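# Zapatero bajo Peltis

Un zapatero bajo para quien ha asumido que en casa nadie va a guardar nada detrás de una puerta. El Peltis se queda a la vista, junto a la entrada, y recibe las zapatillas a la altura a la que uno las suelta. Va sobre moqueta, tarima o baldosa, y no pide ni un taladro ni un manual de 130 páginas.

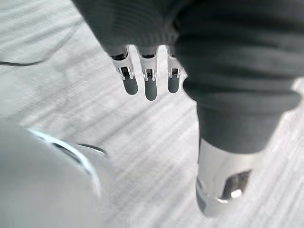 *Moqueta gris claro, de veta fina.*

## La balda

La balda es de madera color miel, con la veta a la vista, y la estructura es de metal negro. En Custora la probamos con botas, zuecos y un par de zapatos de boda que siguen esperando su segunda boda. Aguanta todo eso con dignidad, aunque donde mejor se entiende es con calzado de casa. 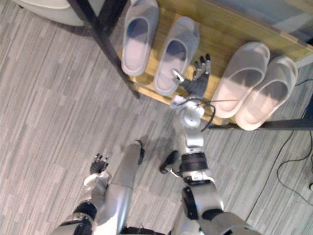 El ancho fue motivo de discusión durante meses. El equipo de Szabo quería una balda corta, de las que obligan a elegir; los demás teníamos pies y familia. Ganamos. Caben dos pares de zapatillas, las grises abiertas a un lado y las blancas al otro, y todavía queda madera libre entre ellos, que en la práctica acabará ocupada por las llaves, el correo y un guante suelto.

## Montaje

Cuatro tornillos y una llave incluida. Apriete primero las patas y después la barra; al revés también se puede, pero baila. Limpieza con paño seco.
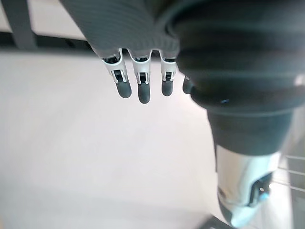
Oficina de Flikside, 20 de junio de 2022

La segunda tanda sale en septiembre: 534 unidades, en un único acabado. Hubo peticiones de blanco, de nogal y de «algo más alegre», y las tenemos todas apuntadas. Se aceptan reservas por correo. Las devoluciones también, siempre que el zapatero vuelva sin zapatillas dentro.

**Referencia:** Peltis 4
**Distribuye:** Custora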